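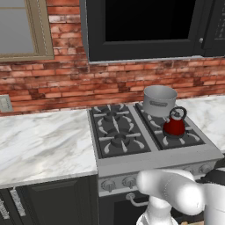 My day at the Ruvville open day

I went up to Vakthorpe in February with one question in my head: what would it really cost us to put a robot arm in our training kitchen? Ruvville had opened up their lab for the day, and I'd filled half a notebook with questions on the train (and most of a flask of tea, sorry to the lady opposite).

Mali Rees met us at the door and took 15 of us straight into the simulation room. Their kitchens are built on screen first, brick wall, marble worktops and all, and the arm gets tried out in there before anybody signs an order. I'd gone expecting to see hardware and I was a bit sniffy for the first ten minutes, but I came round fast! You can find out that an arm won't reach your back burner without having paid for the arm.
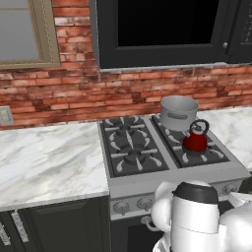
MONEY MATTERS

Now the bit I'd come for. Oriana Vergara does the buying at Ruvville and she was wonderfully blunt. Her advice was to split the budget into the arm, the gripper, the fitting and the training, and then add a line for the things you forgot. Hers came to £2000 last year, mostly on brackets and a new power supply. She also said to ask for lead times in writing — she was quoted 5 weeks by one supplier and waited 19.

Dimas Rondonuwu wanted to know about leasing. Mengal will lease, Ludar won't, and both want you to pay for servicing either way. I wrote that down and underlined it twice.

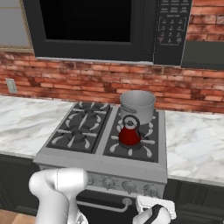 I still can't decide whether we need one arm or two, and that changes everything else on my list. Tamsin Ellery reckons you should write down the jobs first and price them one by one, so I had a go over lunch. Lifting a red kettle by that arched black handle is one job, and shifting the pot behind it, with its wide rim and little looped side handle, is quite another. I'd been planning on a single gripper for both. Oriana says to get a trial of each grip in simulation before asking for a quote, and I've asked Mali what they'd charge us for a week of it. She's sending a price list, and I'll put it up here when it comes.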